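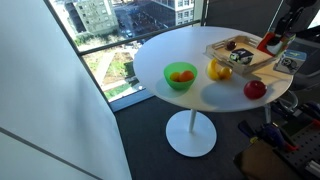

Drusimlow, 9/28/21

There is a particular sort of quiet that falls over a small hall just before a folk band starts to play, and on the closing night of the Genusik tour you could have heard a coat slide off a chair. All 210 seats had gone by June, and a good many people (me among them, I'm afraid) had driven a very long way over the hills from Bovmont on the strength of one slow, sad, lovely record.

That record is called Spanos, and if you haven't got it yet I do envy you the first listen! It was made in 2 weeks in a borrowed chapel, with the rain left in, and the first pressing ran to 1,429 copies. Mine already has a crackle on side one from being played over breakfast.

On stage the songs come out looser and a good deal louder. The fiddle takes the tune where the harmonium used to, and the long lullaby that closes the record has grown a whole new verse along the way, about a ferry and a lost glove. They played for 23 minutes without stopping at one point, one song leaning into the next, and when the lights came up the woman beside me was still humming the ferry verse as she hunted under the seat for her scarf.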